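# Student team readies block-sorting arm for fall contest

Students in the robotics class at Kedside Technical College are in the last stretch of a year-long project to get an industrial arm to pick up wooden blocks from a metal bin without help.
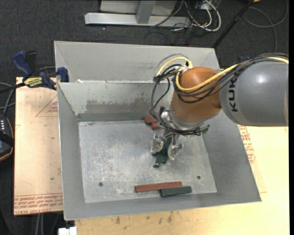
The class is split into teams, and each one writes its own control program. The two programs that do best in the college's trials will go on to the Llanos Cup, a regional contest for student automation projects.

Under the contest rules, a team gets 20 minutes at the bin. The program has to find a block, pick a grip and lift the block clear of the floor. A dropped block can be tried again, but the clock keeps running. Points are taken off if the gripper hits the side of the bin.

The students have logged 3,708 grasp attempts so far. Most of the early misses came from blocks lying close to a wall, where the fingers have little room to close. Blocks that lie end to end have also been a problem – the software tends to read them as one long piece and aims for the middle.

One team, which calls its program Flavevia, now has the arm nudge the blocks apart before it tries a grip. Another team went the other way and slowed the final approach so the wrist can make small corrections on the way down. Both methods are still being tested, and the class has not settled on which it prefers.

Lab time is the main limit. The teams share one arm and have used around 146 hours on it since the project began, much of it in the evening. Sendivach, a local machine shop, has let students use its tools to make spare parts.

College trials are set for September and will be open to the public. The Llanos Cup follows in October.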